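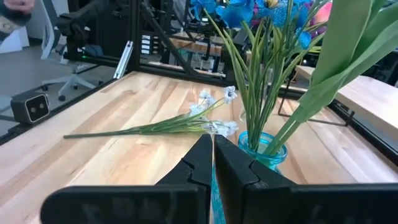 Green stems in a small turquoise glass vase, butcher-block top.

Category: Plant Records > Data Quality > Closed tickets

Summary: Duplicate species pages after Tamby import
Component: Skallilero plant database, descriptions module
Severity: medium

Reported: 337 records were loaded from the Tamby seed list in September. Searching by accepted name now returns two pages for many species. One page carries the full description (leaf, stem, flower, seedpod). The other has only a name, a height range and a hardiness code.

Expected: one page per species, with older names shown as synonyms.

Step 1. Cleared the search index and rebuilt it. No change. Duplicates are in the table itself.

Step 2. Compared the name fields on a pair of duplicate pages. The Tamby record has a trailing space after the species epithet. The importer matches on the whole string, so it found no existing record and made a new one.

Step 3. Ran a trim on the name field in the test copy, then ran the match again. 236 records merged. The rest did not. 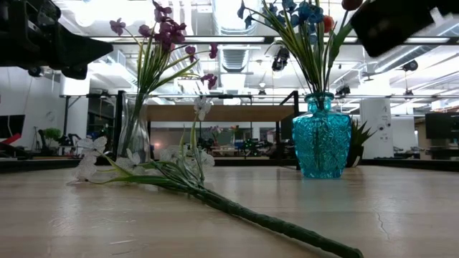

Step 4. Checked the unmerged records by hand. Most are new species with no earlier page, so they are correct as they stand. The others fall into 3 groups:
- hybrid names, where Tamby uses a plain letter x and we use the multiplication sign
- names with an author citation in the same field
- subspecies entered as "ssp." where ours read "subsp."

Step 5. Added replacement rules for the first and third groups. Author citations were moved to their own column with the Zalewska script. The script drops the closing parenthesis on double citations. Fixed by hand.

Step 6. Re-ran on the test copy. No duplicates. Height ranges in inches survived the merge, metric values did not where the old page had them blank. Recalculated from inches.

Applied to live at 6:40 a.m. Inbridge sync was off during the run and has been turned back on.

Still open: three pages list flower color twice ("white, white to pink"). Cosmetic. Moved to a separate ticket.

Workaround for editors until the importer is patched: trim the name column in the spreadsheet before upload.

Status: resolved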